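Trumard Football Club – Academy Performance Analyst (part-time)

Trumard Football Club wishes to appoint a part-time analyst to support its under-16 and under-18 squads for the coming season. The post is based at the Konia training ground and reports to the Head of Academy Coaching.

The successful applicant will code match footage, prepare reports on opponents and attend home fixtures. Attendance at away matches will be required on no more than two weekends a month. 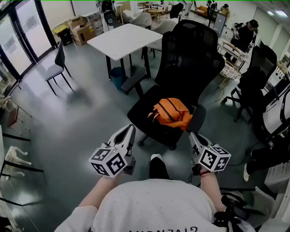

A black shoe with a white sole on a gray floor.

Applicants should have more than two years' experience in football analysis and a sound knowledge of the Hista video package. A coaching qualification is desirable – though not essential. The appointment is for 11 months and is subject to the usual safeguarding checks.

Please send a CV and covering letter, with the names of three referees, to the Academy Office by 7 June 2025. Interviews will be held at the Szabó Stand.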